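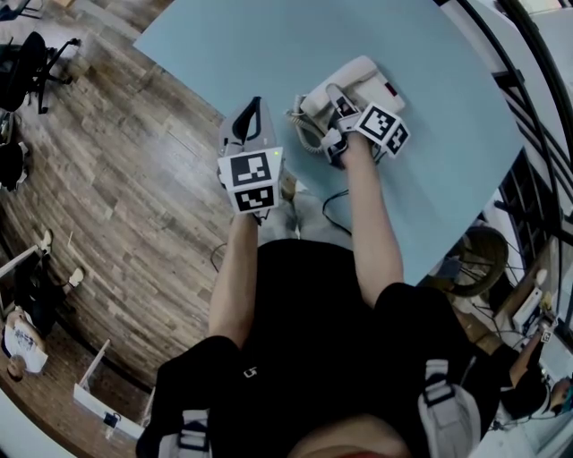
Siiri Mockus said she would keep the corded phone, as visitors find it easier than the app. Brenda Tindall agreed, provided it stays on the round blue table.

Finbarr Scanlon reported that the Stuvimo line costs 46 pounds a month — contract up in July. The coiled cord tangles and wants replacing.
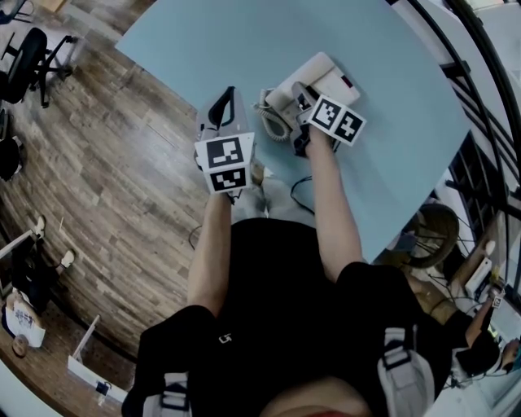 2. Extension list

The old list is out of date. Eimear Mac Giolla will print a new one, with 864 for the front desk. The label window on the phone is blank and she will fill that in too.
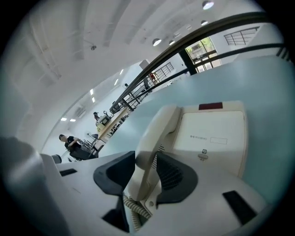
Can the handset be used for outside calls? Local numbers only, dial 90 first.

Next meeting: after the Jalis visit. Buppha Rattanakul to chair.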